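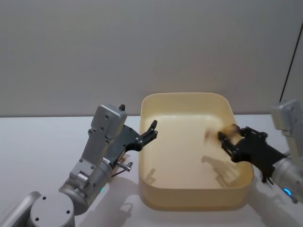 Zillton Glossary Alignment Set

Data card and usage notes, version 4

Summary

Zillton is a set of aligned glossary entries in English and German, drawn from printed handbooks on masonry, plastering and roofing. Each record pairs one English headword with one or more German headwords, a short definition in both languages, and a note on where the two terms fail to match. It is meant for translators, terminology software and people who study how trade vocabulary is written down.

The set does not contain full handbook pages. Definitions were rewritten by the editors from the source text and shortened where the original ran over several sentences.

What changed in version 4

The field region was split into region_en and region_de. Earlier versions stored both in one string separated by a slash, and the slash also turned up inside a few place labels, so parsing failed on those rows.

Entries for slate roofing were re-edited by Edeltraud Grube. Many of the German terms had been filed under tile roofing in version 3, and their English partners pointed at the wrong headwords as a result. If you built anything on the version 3 roofing entries, rebuild it.

The column quality was dropped. It was filled in by two editors using different scales and could not be repaired.

Files

entries.tsv – the main table, one record per line
variants.tsv – spelling variants, linked by entry_id
sources.tsv – one line per handbook, with edition and language
rejected.tsv – pairs that were proposed and turned down, with the reason
CHANGES.txt – the full change log
LICENSE.txt

All tables are UTF-8, tab-separated, with a header line. There is no quoting. Tabs and line breaks inside definitions were replaced with a single space before export. The byte order mark present in version 2 is gone.

Fields in entries.tsv

entry_id: A string of the form zt- followed by digits. Identifiers are stable across versions and are not reused. A gap in the sequence means that a record was removed.

head_en: English headword, lower case unless the term is a proper name. American spelling is used. British spellings are in variants.tsv.

head_de: German headword or headwords, separated by a semicolon. Nouns are capitalized and given in the nominative singular. The article is not included.

gender_de: m, f, n, or empty. When head_de holds several nouns, the values are listed in the same order. Empty means the handbooks disagree or the headword is not a noun.

def_en, def_de: Definitions. These are not translations of each other. Each was written from sources in its own language, and differences in scope were left in place.

match: One of full, broader, narrower, overlap. The value is read from the English side, so broader means that the English term covers more than the German one.

note: Free text, in English. Often empty.

region_en, region_de: Region of use as stated by the source. Empty when the source gives none, and this should not be read as general use.

source_ids: Identifiers from sources.tsv, separated by a semicolon.

Two records, with some fields left out

head_en: render
head_de: Außenputz
match: broader
note: Used as a noun only. The verb is a separate entry.

head_en: scratch coat
head_de: Unterputz
match: narrower
note: German sources use the term for any coat below the finish. English sources keep a separate word for the second coat of a three-coat job.

How pairs were made

Headwords were extracted from the handbook indexes and not from running text. Index entries are short, already normalized to some degree, and easy to check against the page. The cost is that terms used in the body but left out of the index are missing. This affects plastering more than masonry, as the plastering handbooks in the set have thin indexes.

Candidate pairs came from a matching script written by Kwame Kyei. The script compares definitions through a small bilingual word list and proposes at most 4 candidates per English headword. An editor then accepted one or more, rejected all, or wrote in a pair by hand. Written-in pairs are not flagged in this release. They were flagged in the working files, but the flag was lost when the working database was moved, and it was not thought worth the time to rebuild it.

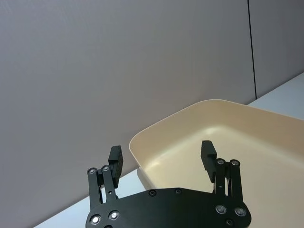

Each accepted pair was read by a second editor. English-side review was done by Abena Gyamfi and Adjoa Yakubu, German-side review by Leonie Reuter and Edeltraud Grube. When the two editors differed on the value of match, the record was set to overlap and the disagreement was written into note. A search for "editors differ" in that column finds these rows.

Editors did not consult each other before the second reading. They did share a style sheet, and that sheet fixed some decisions in advance, most of them about compounds. A German compound is entered as a single headword even when the English side needs a phrase. An English phrase is entered only if at least one handbook indexes it as a unit.

Sources

The set draws on 20 handbooks in English and 20 in German. Full titles, editions and page ranges are in sources.tsv. Where a handbook exists in several editions, one edition was chosen and used throughout. Later editions tend to drop older terms from the index, so the earlier edition was preferred when both were on hand.

No web sources were used. Manufacturer catalogs were left out as well, with their mix of trade terms and product names being hard to separate by rule.

Known problems

Mortar terms are uneven. The German handbooks sort mortars by binder and the English ones often sort by use, so many pairs are marked overlap when a finer label would be better. A split of this value is planned but not scheduled.

Several entries for hand tools carry a definition on one side only. These were kept because the headword match itself was judged sound. Filter on an empty def_en or def_de if you need both.

Regional labels on the German side lean toward the south. This reflects the handbooks that could be obtained and says nothing about where the terms are most used.

The word "float" has separate entries for the tool, the finish and the action. The identifiers are not adjacent. Anyone grouping by head_en alone will merge them.

Sorting in head_de follows code point order, so headwords that begin with an umlaut come last. German library software will usually expect something else.

Not suitable for

Contract work, safety instructions or building code questions. The definitions describe how handbooks use a word. They do not describe current practice, and some describe methods that are no longer in common use. Records should not be cited as evidence that a term has a fixed legal meaning in either language.

The set is also a poor fit for frequency studies. A headword appears once however many handbooks list it, and the count of source_ids reflects index habits more than use.

Loading

Any reader that handles plain tab-separated text will do. Turn quoting off. Several definitions contain a single double-quote character as an inch mark, and readers with quoting left on will swallow every line up to the next one. If your row count comes out low, check this first.

Drusix users can import entries.tsv directly with the profile in drusix_profile.txt, available on request. The profile maps match to a custom attribute, which must exist in the target termbase before import. The Dreker export is no longer maintained. The last version that shipped with it was 3, and the old converter will fail on the split region fields.

Versioning

Whole numbers only. A new version is cut when identifiers are added or removed or when a column changes. Typos in definitions are fixed in place and listed in CHANGES.txt with the month. The last in-place fixes were made in October and touched def_de only.

License and citation

Definitions and notes may be reused with credit, including in commercial termbases. The headword lists may be reused without credit. Rights in the handbooks stay with their publishers.

Cite as: Gyamfi, Reuter, Grube, Yakubu and Kyei, Zillton Glossary Alignment Set, version 4, Nutsugah Terminology Group.

Corrections

Send corrections with the entry_id, the field, the current value and the proposed value. A page reference to a printed source is required for any change to head_en, head_de or match. Proposals without one are held until somebody can look the term up, and the wait can be long. German-side corrections go to Leonie Reuter, everything else to Abena Gyamfi. Please send one message per entry – long combined lists have gone missing in the past.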